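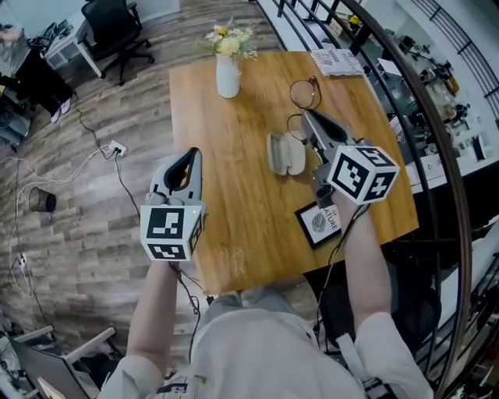 Ticket 2197 – side table, wobble and finish
Opened 11/20/18
Status: waiting on customer

Thanks so much for writing back, and for being so patient with us! I read through all your notes on the Stoso table this morning, and I think we have two separate things going on.

First, the wobble. You said it rocks toward one corner, worst when the flower vase gets bumped. Please clear off the top (vase, magazine, glasses and all), turn the table over on a blanket and loosen all the leg bolts a half turn. Then set it upright, press down in the middle and snug them up again little by little. A plank floor can be a bit uneven too, so do try it in another spot before you decide it's the legs.

Second, the dull ring in the finish. A little Kodum paste on a soft cloth, rubbed with the grain, then leave it 60 minutes before you buff – it does look worse before it looks better, I'm afraid.

If it still rocks after that, we'll gladly send leg kit 141 from the Trorken warehouse, no charge. Just reply here and tell us which corner.

Simanjuntak Home Support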